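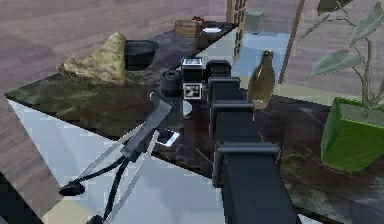 Last updated: July, 15:11

Search this site Enter keywords Go

Shahla Yazdani spends most of her working day on a planner, and most of that on the part of it that says no. She leads the motion software group at Kostlow, where the team writes the layer between "pick up the mug" and the joint commands that go to the arm.

"People ask about the grasp," she says. "The grasp is a small part of the code. The big part is getting the hand in between two things and back out again without touching either one."

The test she uses most is a simulated tabletop with a mug on one side of the gripper and a glass bottle on the other. The planner, called Tanguy, has to bring the arm in over the table and settle on an approach to whichever object it was told to fetch. Glass is the harder case. In the simulator the bottle is rendered see-through, and the depth model gets noisy wherever the background shows through it.

"We had a version that treated the bottle as a hole," Yazdani says. "It planned straight through it. The numbers looked great that week."

The fix came from Maxence Pons, who looks after perception. He stopped asking for one clean surface and had the depth module report how sure it was at each point. Tanguy now keeps a wider margin where the report is poor. Planning got slower, and Pons is open about that. The limit for a single query is 500 milliseconds, and a cluttered table with a plant and a basket on it can use nearly all of it.

"If it runs out of time it returns the best path it has, or it returns nothing," he says. "Nothing is a legal answer. We had to go and fix a lot of calling code that didn't believe that."

The square markers on the gripper belong to a different argument. Yazdani's group uses them to check where the camera thinks the hand is against where the joint angles say it should be. In simulation the two ought to agree, and when they don't, somebody has a transform wrong. Pons wanted the tags dropped from the simulated model once the real arm was calibrated. Yazdani kept them.

"The simulator has the same bugs we have," she says. "I found a flipped axis in March with those tags. It was my flipped axis."

Every change to Tanguy goes through a regression set of 1823 stored tabletops. Most pass without anyone looking at them. The ones that fail open in a replay tool named Jidideo, written by Florian Vidal, which steps through the plan and shows which collision check rejected which pose. Vidal says the tool began as a print statement.

He is now working on soft things. Cloth is stored as a fixed mesh, so the planner goes around a crumpled one as if it were a rock. That is safe – and often wasteful, as the arm could brush over the top without harm.

Yazdani isn't in a hurry to merge it. "Once you tell a planner that some contact is fine, you have to say how much," she says. "Florian has a number. I've asked him where the number came from."

Vidal says he is writing that up.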